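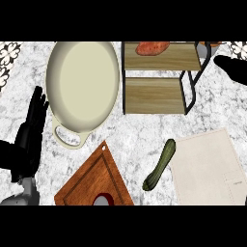
Week 7: Planning a small business website

Web Design for Small Organisations
Notes by Rupert Moser
Posted Mar 19, 2026

Read these notes before the workshop. They cover the first stage of a site build, from the first talk with the client to an agreed page list. Layout and colour come next week, and you will need a finished page list by then.

1. What the client asks for

Most clients start by describing a site they have seen. They want something like a competitor's, or they want their old site with newer colours. Write it down, then set it aside for the moment. At the first meeting you are trying to find out what the business does, who pays for it, and what a visitor should be able to do on the site that they can't do now.

Questions that usually get useful answers:

Who rang or emailed you last week, and what did they want to know?
Which jobs would you like more of? Which would you turn down?
Who will update the site after it goes live?
What do you already own? (Domain name, logo files, photos, written copy.)

The last one is often skipped. Find out whose name the domain is registered in before you quote. It may be a former employee or a designer who has since closed up shop, and getting it back can take longer than building the site.

2. The Murkuvley case

We will use Murkuvley for the rest of term. It is a kitchenware hire and repair business with a shop counter and a delivery van. The old site had 43 pages, built up over many years by different people. Four of them gave opening hours, and two of those disagreed.

The owners asked for an online store. Their enquiry log for December told a different story. Most people wanted to know whether an item was free on a certain date, what the deposit was, and whether the van went to their suburb. Very few wanted to pay online. The new site ended up with a booking enquiry form and a delivery page, and the store was left for a second stage.

The new site has 8 pages. You will get the old page list as a handout and should work out your own cuts before looking at theirs.

3. Making a page list

Start with tasks. Write one task per card, in the visitor's words: "find out if you deliver to me", "see what it costs". Group the cards, then name the groups. The names become your draft menu.

Some rules of thumb:

Keep the main menu to seven items or fewer on a small site.
Use the words customers use. Trastis, the second case in the reader, called its price list "Investment" and kept getting phone calls asking for prices.
Put the phone number and address on every page, in text, so that a phone can dial it and a search engine can read it.
Don't make a page for something that fits in two sentences on another page.
A news section needs someone to write the news. If the client can't name that person, leave it out.

Beside each page on the list, put its purpose in one line, who supplies the content, and the date it is due. A page with no name beside it will hold up the launch.

4. Writing for the page

Content tends to arrive late and too long. Give the client a limit for each page and a short sample to follow. For a service page, 600 words is plenty, and many work well with a third of that.

The first sentence should say what the business does and where. Headings should make sense read on their own, as many visitors read nothing else. Link text should name the place it goes to, so write "Delivery areas" and leave "click here" alone. Screen reader users often move from link to link, and a row of identical links is no help to them.

Check the draft on a phone as well as on your own monitor. A paragraph of five lines on a desktop can fill the whole screen on a handset.

5. Images

Ask for originals, not copies saved from the old site or from social media. Resize before uploading. A picture straight from a camera is far larger than any page needs and will slow the site down for anyone on a mobile connection. If an image carries meaning, write alternative text saying what a visitor would miss without it. If it is purely decorative, leave the alternative text empty.

Keep a record of where each image came from and what the licence allows. The Wyss template in the shared folder has a column for this.

6. Moving from an old site

Before anything is switched off, make a list of every old address and decide where each should lead. Search engines and other people's links will keep pointing at the old ones for years. At Eltach this step was missed, and the server log showed 1,743 requests for missing pages in the first week. Most were for a single PDF price list that had been moved to a new folder.

Redirect each old page to the closest match. Sending everything to the home page is quick to set up, but visitors who wanted something specific usually leave.

For the workshop

Read the Murkuvley handout and bring your own page list, on paper or in a spreadsheet. Have a one-line purpose for each page. You will swap lists with another pair and mark anything you can't see a visitor needing.

Assignment 2 is due at the end of Week 9. Submit the page list, the redirect list and the copy for one service page as a single file. Late work goes through the usual extension form – please don't email it to me directly.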